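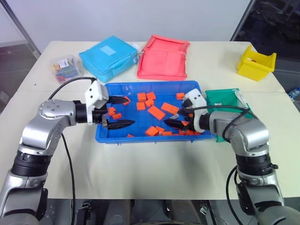
## Unit 3: Emulsified sauces

Read this before the July practical. Kerstin Ruppert will run the kitchen part and Waltraud Meinecke the tasting.

An emulsion is a mix of two liquids that don't normally stay together, usually oil and water. In mayonnaise the oil is broken into tiny drops and held in a small amount of water, which comes from the egg yolk and the vinegar or lemon juice. Lecithin in the yolk coats the drops and keeps them from joining up again.

**Base recipe (one bench)**

- 2 egg yolks, pasteurized
- 1 tablespoon mustard
- 1 tablespoon white vinegar
- 300 ml neutral oil
- salt

Whisk everything except the oil. Add the first 100 ml of oil a few drops at a time, then pour the rest in a thin stream.

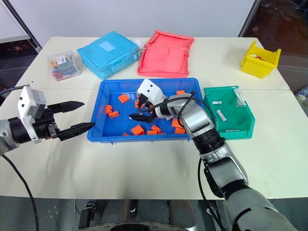 If the sauce splits, put a fresh yolk in a clean bowl and whisk the broken sauce into it slowly – the same pace as the first drops of oil. A spoonful of warm water can loosen a sauce that is too stiff.

**Variations**

- Honey mustard: stir in 2 tablespoons honey and a second tablespoon of mustard.
- Smoky dip: barbecue sauce and a little paprika, to taste.
- Garlic: crush the cloves with salt first.

Keep all finished sauces in the refrigerator, labeled with your bench number. For the write-up, compare your base sauce with one variation for thickness, sharpness and salt. One page is enough.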